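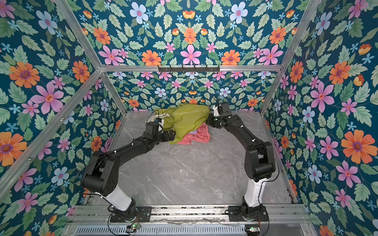
Posted in: Workshop Notebook > Textiles

7/2/26

Back on the laundry pile for the Stalstead job. I've stuck with the same soft heap as before, a yellowish green one and a coral pink one, because I know how these two behave by now and I don't want to learn a new jersey in the same week as a new fold.

Folding itself is fine, I could do that half asleep. What eats the time is the bit before — finding two corners in a heap that doesn't seem to have any! My running log from Bickerstaff stands at 1,087 pickups, and 722 of those went wrong at the first pinch, mostly by taking a belly fold when I wanted a shoulder. Grim reading, but at least it tells me where to look.

Pink is the easier of the two (it grips the light nicely, if that makes sense). The green one goes into thick rolls and stays in them.
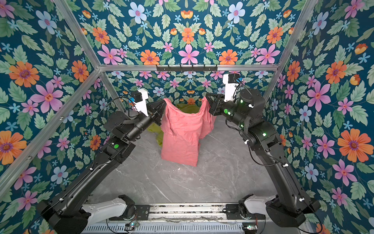

Should the creases be shaken out before the garment goes down flat?

Let it hang from the shoulders for a moment first and only shake if the hem is still tucked under, as a hard shake tends to twist the sides.

I've written that on the Denitz sheet as well. Also on the sheet: sweep the floor panel, the little bits get into everything, and the grey marble pattern hides them far too well. I do still love the flowery wallpaper though, best thing we ever put up.
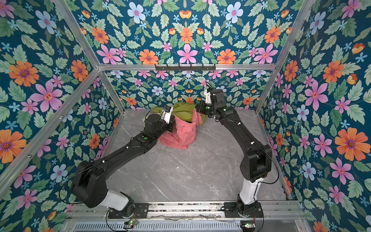 Pink over green, near the back wall.

Next up is the same pair starting from a tighter bundle, almost 100 goes if I can stand it, then towels in September.

Comments (3)

foldmonkey: Do you turn sleeves in before or after the hem comes up?

tealroom: Before, every time. Saves doing it twice.

bronance_fan: More wallpaper please!

© Bronance Workshop | Contact | Back to top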